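Schlüsselordnung im Hausflur

Im Zuge der Neuordnung unseres Eingangsbereichs wurde die Aufbewahrung der Schlüssel überprüft. 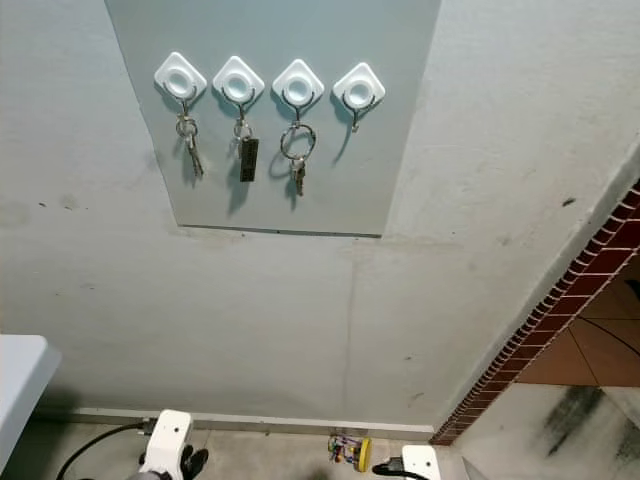 Maßgeblich war eine feste Zuordnung je Haken. Frau Rafia Marwat hatte die bisherige Schale beanstandet. Der Bund mit mehreren Schlüsseln hängt nun ganz links, der einzelne am großen Ring an dritter Stelle – der rechte Haken bleibt vorerst frei.

Auch die Ablage wurde einbezogen.
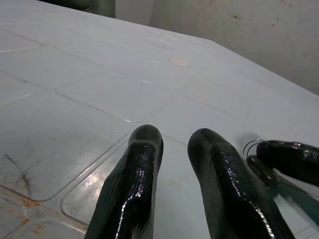 Hellblaugraue Tischplatte mit Felderraster

Für den Boden gilt weiterhin die Regelung vom Juli: Taschen und Schuhe

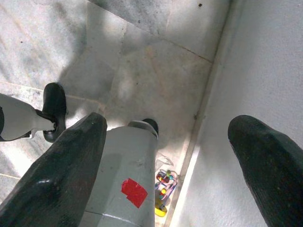 werden dort nicht abgestellt. Die Fugen werden alle 9 Tage feucht gereinigt, ohne säurehaltige Mittel. 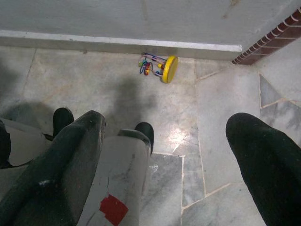
Ersatzschlüssel sind weiterhin bei mir anzufordern.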